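1/ Rent thread, becuase Prindurmont council put out its new numbers and I have 8 minutes before my bus
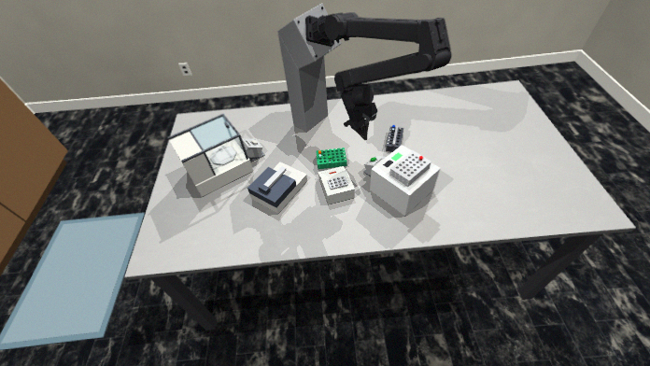

Grey table, small lab bits.

2/ Median on a two-bed unit is now 569 a week. Went up 30 over winter. Wages out at Irgate – flat 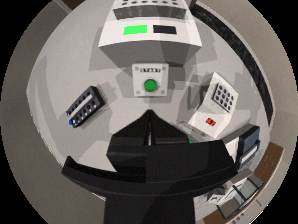
3/ and half the listings are furnished short stays anyway. Shewit Woldegiorgis has been saying this for yonks

4/ Submissions close end of June. Do one. Took me 4 mins on my phone
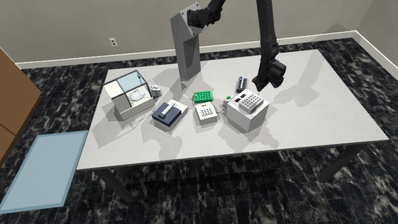
5/ Links
Form's on the council site, under Housing, then scroll. Bus is here, will fix typos tonigt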